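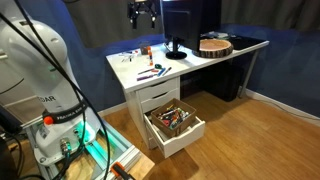
Trudico reunion gig, finally. Doors at 7, so obviously I was there stupidly early. Two hours of the old stuff – bliss. 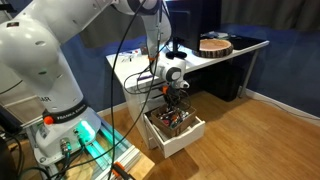

The support

Nernetti. Four songs, bit shouty, liked the last one. Merch queue was mad so no tshirt for me.

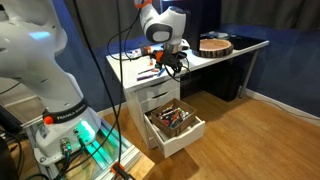 Did they play Britwood? They did, second encore, and teh whole room sang it.

Voice gone today. Feet too.

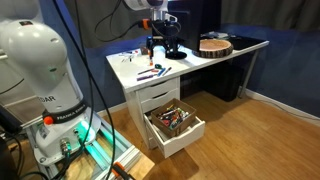
Anyway they're back in November – already got my ticket, up to 30 quid with fees.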